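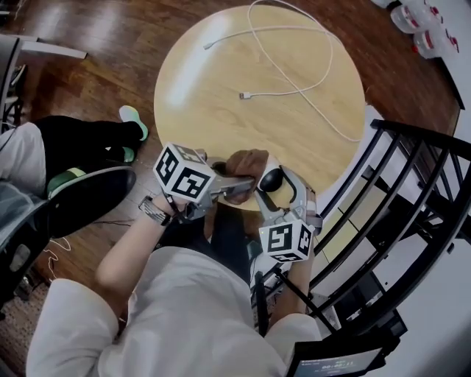 At the round table, both hands on the gripper.

Foam stabilized with gelatin collapses when served warm – what to use instead?

Posted in Techniques / Foams and Gels

Estíbaliz Salcedo

I have a savory mushroom foam for a tasting menu that we serve over a warm custard. The base is a strained stock made from dried mushrooms, reduced, with a little cream. I set it with gelatin, charge it in a one-pint siphon and hold the siphon cold. Served cold it is fine. Over the custard it turns to liquid before the plate gets to the table.

Current recipe, per batch:

400 g mushroom stock, strained twice
Gelatin, 1.5 percent of the total weight
Cream, a small amount, not weighed (I know)
Salt
One charger, N2O

I tried raising the gelatin to 2 percent. The foam lasted a bit longer but came out of the siphon in lumps. I also tried keeping the siphon in warm water before service, and what came out was closer to milk.

What I need is a foam that can be dispensed at 140 F and keep its shape for a few minutes. I would like to avoid egg whites because one of our regular tables can't have them. I don't have a rotor-stator or anything like that, only a stick blender and a regular countertop blender. Thickener suggestions should be something I can buy in small quantities.

Koutsoukos

Gelatin melts at body temperature or a little under. No percentage of it is going to hold at 140 F, so stop adjusting that number. Warming the siphon melted the gel, and you were left with thin stock and gas.

For a hot foam without egg you have two common routes.

1. Methylcellulose. It gels on heating and thins again on cooling. Use a high-viscosity food grade at 1 to 1.5 percent. Disperse the powder in hot stock with the blender, then chill it overnight so it hydrates. It will look wrong until it is cold. Strain, charge, warm the siphon in a water bath. Check the gelling temperature on the supplier's sheet for your grade. Some grades start to set near 122 F and will clog the nozzle at your serving temperature, others set higher and will give you no trouble.

2. Xanthan plus a foaming agent. Xanthan at 0.2 to 0.3 percent for body, and a soy protein isolate or a modified soy protein sold for whipping at 1 percent or so. Xanthan doesn't care about temperature in this range. The texture is wetter than a gelatin foam. Over 0.4 percent it gets stringy and people notice.

I would start with the second because it is harder to ruin. Weigh the cream. Fat interferes with protein foams, and if the amount changes from batch to batch you can't tell what any other change did.

Also check your fill level. 400 g of stock plus cream in a one-pint siphon is close to the maximum line on most of them. Too little headspace gives a dense, spitting output that looks a lot like an undercharged one.

Hondar

just use more cream, works for me. we do a potato one with butter and cream and it stays up fine, 2 chargers

Nika

The potato version above works because potato starch is doing the holding. It will not carry over to a plain stock. You could use that on purpose, though. Cook a floury potato, pass it through a fine sieve and blend it into the stock at one part potato to four parts liquid by weight. The mushroom flavor gets weaker, so reduce the stock further before you start. Don't run the potato in the countertop blender for long or it turns to glue. Sieve by hand, then fold in the hot stock with a whisk.

A few notes on holding, which apply whichever base you pick:

Water bath at 145 F for a 140 F dispense. The head of the siphon loses heat, so the first shot is always cooler. Discard it.

Read the maximum temperature in the siphon's manual. Models with plastic heads are often rated for cold use only.

Strain through the finest mesh you have. Dried mushrooms carry grit and one grain will block the valve.

Shake with the head down before each plate, not only at the start. With xanthan it takes more shaking than you expect.

I have not used methylcellulose with cream in the base, so I can't say how the two behave together. I would run a half batch first.

Estíbaliz Salcedo

Thank you. I went with xanthan at 0.25 percent and soy protein at 1 percent, cream fixed at 20 g, total charge reduced so the level sits under the line. It holds for four minutes over the custard. The surface is a little glossy compared with the gelatin version but the chef accepts it. My siphon is all stainless – I checked the manual before warming it again. I will try the potato base in April when the menu changes.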